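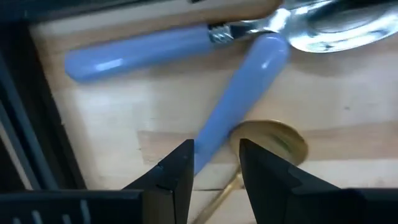 Paiva, abril

Foro Lemport > Brazos y pinzas > Enseñanza por demostración

isauro_magana
Estoy grabando demostraciones por control remoto para que el brazo aprenda a ordenar cubiertos. Llevo 209 episodios. Con los dos de mango azul va bien mientras están separados. El problema viene cuando hay otro pegado, como la cuchara dorada junto al mango azul en la foto. Al repetir la tarea solo, el brazo duda entre los dos y acaba cerrando en el hueco. ¿Grabo más o cambio algo?

tsprogis
Antes de grabar más, mira cómo lo haces tú. Si unas veces empiezas por la dorada y otras por la azul, le enseñas las dos cosas a la vez. Fija un orden y mantenlo.

flarelier_69
Yo dejaría el control remoto. Con el brazo en modo libre lo llevas con la mano y notas cuándo la punta roza la mesa. Con el mando eso se pierde y para cubiertos finos se nota mucho.

isauro_magana
Lo probé. Me salía la mano en la cámara de la muñeca en casi todas las tomas.

tsprogis
No estoy de acuerdo con flarelier. Llevándolo a mano fuerzas las articulaciones en posturas que luego el controlador no repite igual. Para coger una cuchara por el mango basta el mando, pero bajando despacio en los últimos 5 cm.

flarelier_69
Será con tu brazo. En el mío repite sin problema.

marga.d
Otra cosa: los reflejos. La parte metálica brilla bastante y la dorada también. Yo tapé la lámpara con papel vegetal y mejoró más que con cualquier grabación nueva.

isauro_magana
¿Y el mando? Uso el Daltier de 3499, el básico.

tsprogis
Sirve. Baja la sensibilidad del giro a 6 y graba una tanda corta solo con cubiertos que se tocan.

isauro_magana
Vale, empiezo siempre por la dorada y separo esa tanda de las demás - ya pondré los resultados.

flarelier_69
Ponlos aunque salga mal, que yo sigo pensando que a mano es mejor.

Triin Sproģis (tsprogis) ha movido este tema a Teleoperación.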